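Reviews » Guides and standards » Devum Hand-Held Gripper Rules, second edition

Devum Hand-Held Gripper Rules, second edition
Published by Rastogi. Ring-bound, with wall sheet and blank log pages. £100 for a site copy.
Reviewed by Konrad Wilczyńska

The first edition of the Devum rules was a thin thing, mostly a list of warnings copied from the sort of manual you get with an industrial arm. It had very little to say to people who walk about a room with a gripper on the arm and a headset on, doing household jobs so that a robot can be taught to do them later. The second edition has been rewritten for that work and is much the better for it.

We used it for a month on household tasks: cloths, chairs, bags, boxes, small things off a table. Two operators wore the kit and one person kept the log. I read the rules from end to end before we began, and Ziad Nassar, who did most of the wearing, read only the wall sheet. I mention this as it turned out to be a fair test of both parts.

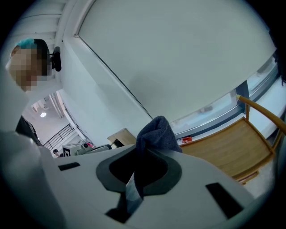
Issue 91

The book has four sections: the person, the kit, the room and the record. Each rule gets a number and a short paragraph, and some are marked "must" and the others "should". The musts are few. You must be able to take the kit off without help. You must stop if a cable pulls tight. You must not work on stairs or a ladder. I agree with all of them and would have added one on hot food, which only gets a should.

The person

Most of this is about straps, load and rest. The rule on straps says they should be done up in the same order each time and checked by a second person before the first recording. We found the second person caught a twisted shoulder strap more than once. The rule on rest asks for the kit to come off completely at each break, where we had been in the habit of leaving the shoulder straps on and sitting down with a cup of tea. Ziad grumbled about this for two days and then stopped grumbling.

There is a good page on gloves. Devum wants them thin and close fitting, in one plain colour, and wants you to write in the log which hand has one. I hadn't thought to log that before.

Less good is the page on headsets. It tells you to keep the weight even and that's nearly all. Nothing on hair, nothing on glasses. Anyone who wears glasses and has to take them off to fit a headset will want to know if they are still safe to lift a heavy object, and the book doesn't say.

The kit

Rule 14 deals with soft items and it's the one I would photocopy. Cloth goes where it likes. It can be taken up into the opening of a gripper housing and lie against parts you can't see from where you're standing. The rule is to stop, open fully, let the cloth fall under its own weight if it will, and only then use your fingers, with the power off. It forbids pulling sideways. Before reading it I would have tugged at the cloth from whichever side I could reach, and I expect most people would.

The follow-up rule asks you to look inside the housing for threads after any run with fabric. Fine in principle. On our kit you need a torch for it, and the book might have said so.

Marker care is covered in a page and a half. Printed markers have to be flat, clean and tight on the arm, and the strap has to be checked again after any job that bends the wrist a lot. Domingo Núñez, who looks after our recordings, would have liked a test for "tight". The book offers "should not turn when pushed with one finger", which depends a good deal on the finger.

The room

I had the most doubts about this section and ended up using it the most. Devum asks for a clear path between the place where you pick a thing up and the place where you put it down, with bags, shoes and spare stools moved off it before you start. It also asks that personal things like eyeglasses have a fixed place of their own, away from the task.

We're not tidy people. Coats and bags end up wherever there's a gap, and the cables for the spare devices tend to sit in a heap. Going through the room list took us a few minutes each morning at first and less later on.

Large objects have their own rules, 31 to 36. Chairs are used as the worked case. You plan the grip before you lift, you keep the legs pointing away from your own cables, and you never lift above the chest with a marker on the forearm. If the gripper can't take the load on its own, a gloved hand may share it, provided the log says so. A chair held out in front also hides the floor from you, so the path rule and the chair rules have to be read together. There's no cross-reference between them, a small fault that an hour with an index would have cured.

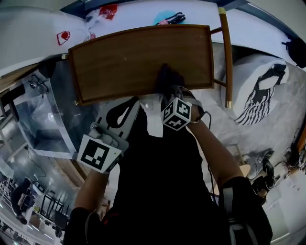 The record

This is where the price starts to look fair. The log pages are plain and well laid out: who, which arm, what object, what went wrong, kept or thrown away. The reasons for throwing away a recording are given as a short list of codes, and there's space for words as well. Our log now stands at 2,987 entries and we've had to invent only one code of our own, for a phone ringing.

The rule on people in the background is sensible. Anyone who may be picked up by a camera should know about it and agree to it before the day starts, faces should be blurred before a recording leaves the site, and the original should be kept only as long as the agreement says. It doesn't go into the law of any country. You'll need to look that up yourself.

Rule 52 says a failed attempt should be kept and marked as failed. Harish Garg, who trains the models that use our data, had been asking us for exactly this since October and was pleased to have something in print to wave at us.

The wall sheet

One side of stiff card, large type, wipes clean. It has the musts, the strap order and the stop signals. Ziad's view is that it's all an operator needs after the first week, and I'd go along with that, except that rule 14 isn't on it. We've written it on the bottom in marker pen.

Against the Prelari guide

Prelari's guide is free and shorter, and has better drawings. It assumes you own a Prelari gripper, though, and several of its rules make no sense on anything else. It also says nothing on logs. For one person at a bench it's enough. With two or more people moving about a room I'd pay for Devum - and I did, as we bought our copy in the usual way.

Good points
Clear split between must and should
Rule 14 on cloth
Log pages that hold up in daily use

Bad points
Nothing useful on glasses
Ring binding has already started to come loose
Index is too short
Site licence wording is vague on whether you may copy the wall sheet

Replacement log pages are sold separately in packs of 1,000 sheets. A smaller pack would be welcome.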